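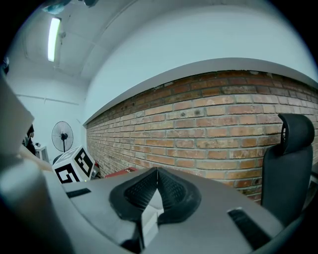
Is it worth crafting Jadoon cards this close to the rotation? Only the ones that go into a deck you are already playing, and even then I would stop at the commons and uncommons.

I have been asked this a few times since the notice went up in the Flivik client on 28 January 2025, so I thought I would put my thinking in one place. The notice confirms what most of us assumed. Jadoon leaves the standard format in July along with the starter set that came out beside it, and the cards stay legal in open format. The refund is the same as last year. You get full dust for any rare that is banned, and nothing extra for a card that simply rotates out.

That last part matters more than people think. A Jadoon rare costs 200 dust to make and you get a quarter of that back if you break it down. If you craft one now you have a few months of use out of it in standard. If you play most evenings, fine. I play on Sundays and the odd lunch break, and for me the sums don't work.

My own account is a decent test case. I don't buy the big bundle, I do buy the small one when a set comes out, and the rest is daily quests. Going into the new year I had enough dust for 11 rares with a little left over. Last year I would have spent the lot by now. I remember making a full set of the harbour cards a few weeks before they rotated, playing them in perhaps two weekends of games, and then watching them sit in the collection screen with the grey border round them. They are still there.

So this year the rule is simple. I finish decks and I don't start them.

The deck I am finishing is the slow bell deck. It wants to get to turn nine with both bells out and then play the big spell twice. Anyone who has met it on the ladder will know it can be miserable to sit across from, and it is not much quicker from the other side. I like it because there are real decisions in the middle turns. You have to choose between drawing a card and keeping your board, and the right choice changes a lot with what the other player is holding. I was missing one uncommon and had been using a plain healing card in its place. I made the uncommon on Saturday for very little dust. The deck feels better, though I lost the first three games with it.

The deck I am not starting is the fast red one with the Jadoon riders. It is clearly the best thing in the format at the moment. It wins by turn six if you don't have an answer, and plenty of decks don't. But it needs four different rares and three of those rotate. The fourth might be useful afterwards, or it might be one of those cards that only ever worked with its friends.

People will say the riders are still playable in open format. They are, but open format is a different game. Everything in it is faster, and the riders would be up against cards from sets I don't own. I tried an open queue at Christmas and spent most of it reading what the other player's cards did. I enjoyed that for an hour — less so for the second.

There is also the Platstead league to think about, which runs standard rules but lags behind the client by a month. If you play there on a Thursday, your Jadoon cards have a bit more life in them than they would on the ladder. It does shift things slightly. The league is best of three with a small sideboard, so uncommons that look weak online can turn out to be worth having. I keep two copies of the card that returns a relic to hand, purely for the bell mirror match. Online I wouldn't touch it.

I put a shorter version of all this on the league message board last week and most replies were about the ban list, which I had hardly mentioned. A few were about the dust.
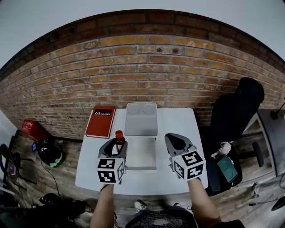 One reply from Ellbridge said I was being too careful, and that dust saved for a set nobody has seen is no use to anyone. Their view was that the first month after a rotation is the worst time to craft because the decks haven't settled, so the saved dust just sits there until autumn anyway. They would make the red deck today, climb with it, and take the end of season packs as payment.

I think that is a fair argument and for a certain sort of player it is correct. The end of season packs are good if you finish high. If you can reach the top band with the red deck and you couldn't with anything else, the packs will cover one of the four rares and part of another. I have never finished in the top band, so I can't count on it. My best was a season when I had a cold for a fortnight and played far more than usual.

Where I do agree is on the first month. I got caught two rotations ago by the frog deck, which everybody was sure about in the first week and nobody was playing by the fourth. It was a cheap mistake but an annoying one. This time I'll use whatever I open from the small bundle and leave the dust alone until the first balance patch. There has been one after every rotation so far.

A few particular cards, for anyone who only wants the list. The Lantern Keeper is safe to craft as it was reprinted in the core set and isn't going anywhere, whatever the Jadoon symbol on the older version says. The client treats the two versions as the same card. The Toll Gate is a trap, in my opinion. It looks strong in the bell deck and costs one too much every time I draw it. The Salt Witch I keep changing my mind on. She wins games by herself when the other player has no removal, but lately they always seem to.

If you already own the riders, I would keep them until July. The dust for breaking them down doesn't go up or down with the rotation, so there is no hurry, and there is always a chance one gets banned before then and you get the full amount. It happened with the ferry card.

I'll put up the bell list when I have played it at Platstead a couple more times. At the moment the last two slots change every week, and I am still not sure it wants the second copy of the draw spell.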